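Speaker notes, pantry moth talk, Planthorpe Food Store

Slide 1. Say hello, say where the exits are. We lost 158 bags of flour and oats in June. Skip the budget part.

Slide 2. Moths come in with the goods. Eggs are already in the bag. Clear containers let you see webbing before you open the lid.

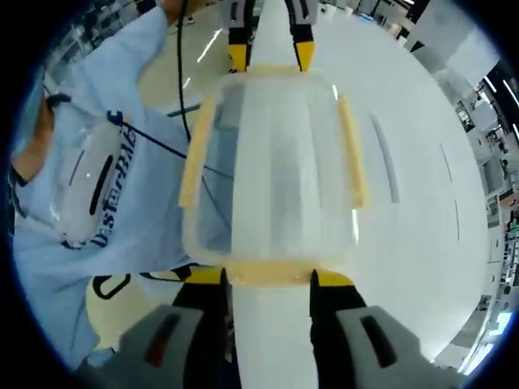 Daranee Rungrueang asked at the last talk if bay leaves work. Answer: I have found no proof. Use them in soup.

Slide 3. Freezing. Four days for small bags, 8 for the big ones. Let them come back to room temperature before you open them. Pause for questions.
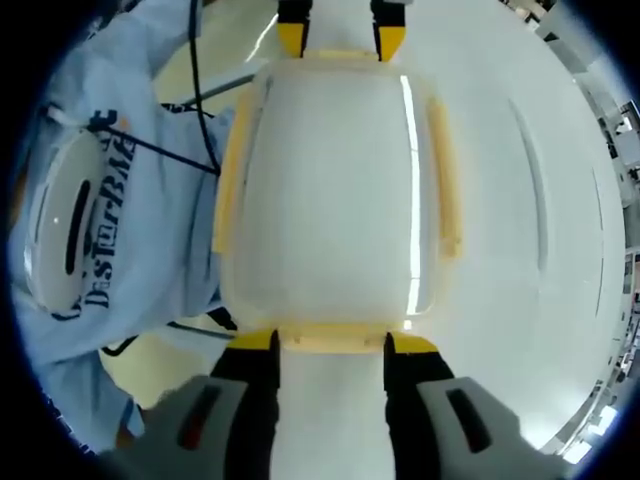
One person at Prondside wrote in that their freezer only holds about 50 bags, so what about the rest? Tell them to freeze in turns and keep the waiting bags in another room.

Slide 4. Cleaning. Vacuum the shelf holes and the corners, then empty the vacuum outside. Thin plastic bags don't stop larvae. They chew through.
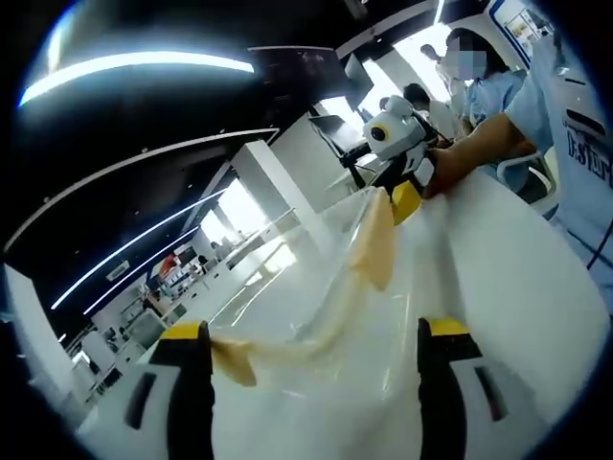
Notes by Tavion Brannigan, November 2024

Slide 5. Traps. They catch males only, so they tell you there is a problem and don't fix it. Change them on schedule. Write the date on the back.

Slide 6. Lids. Check the fit all the way along the rim. 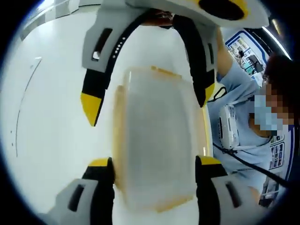
Wipe the rim too before you refill. Old flour in the groove is enough to feed larvae. Hand out the checklist.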